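7 March 2026
By Engelbert Kuster

Hi all – time for my update on the Nindmont clothing bank, and it's a happy one! We've given out 2341 bags since October, mostly in Biltley, and I really think we'll reach our goal of 3000 by the time the grant runs out. The Rultville shop is slower (the bus route changed, which hurt us), so I've moved its opening to evenings and we'll see how that goes.
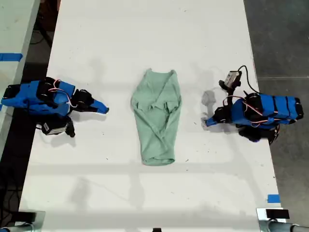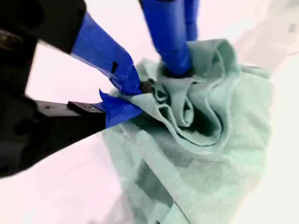 Money next. The van repair came in under budget, and Soler let us have 18 racks for the price of the delivery – so kind of them! I'd like to put what's left toward kids' shoes, which we run out of every single week. We're still short 2 drivers for the Rultville run, and I'm meeting with the college there to see if they can help. Could you let me know if the shoe money needs a new form from me?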